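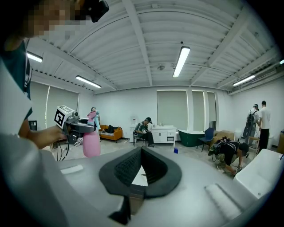
So I'm looking for people to help me run the tables at Clernura this December, and if you've ever stood in a convention queue thinking "I could do this better", then please keep reading!

Quick bit of background for anyone new to the blog. Clernura is a two-day comics, games and general nerdery weekend held at the Ondis Hall in Jonmont. It started out as one long room with a tea urn and a man selling back issues out of a suitcase. Last year we had more than 3000 people through the doors and 121 tables in the artists' hall, and I spent most of Saturday running between the two ends of the building with a roll of tape on my wrist like a bracelet. I loved every minute (apart from the bit with the fire door) but I can't do it like that again.

I need 15 people for the artists' hall. You'd be split into morning and afternoon shifts, and the jobs are things like:

Helping artists find their table and get their boxes in from the loading bay
Minding a table while somebody dashes to the loo or gets a sandwich
Keeping the signing queues tidy, especially for the Iyamu people, who draw a crowd
Answering "where's the cosplay repair corner?" about a thousand times with a smile

I'm also after 2 people for the repair corner itself. If you can sew on a strap, glue a horn back on a helmet or calm down a teenager whose wings have snapped, I want to hear from you! Bring your own scissors if you're fussy about scissors. I am.

You need to be 18 or over by the first day and happy on your feet for a few hours. You don't need to know your Golden Age from your Silver Age. One of our best helpers last year had never read a comic in her life and went home with a carrier bag full of them.

What you get: a free weekend pass, lunch on the days you work, a helper T-shirt (the colour is still being argued over) and your travel paid if you're coming from within the county. It isn't a wage, and I want to be upfront about that. You'll have at least half of each day free to see panels and spend all your money, and helpers get into the hall early on Sunday — handy if there's a print you've got your eye on.

To put your name down, use the contact form on this site and tell me which days you can do, whether you'd rather have mornings or afternoons, and what you're a fan of. That last one isn't a test, I'm just nosy. If you've got any access needs, or you'd prefer a job where you can sit down, pop that in as well and we'll sort something out.

I'll reply to everyone, though it might take me a week or so — I've got a day job and a very full inbox. Friends who want to be on the same shift should send separate forms and mention each other.

Posted 23 June 2026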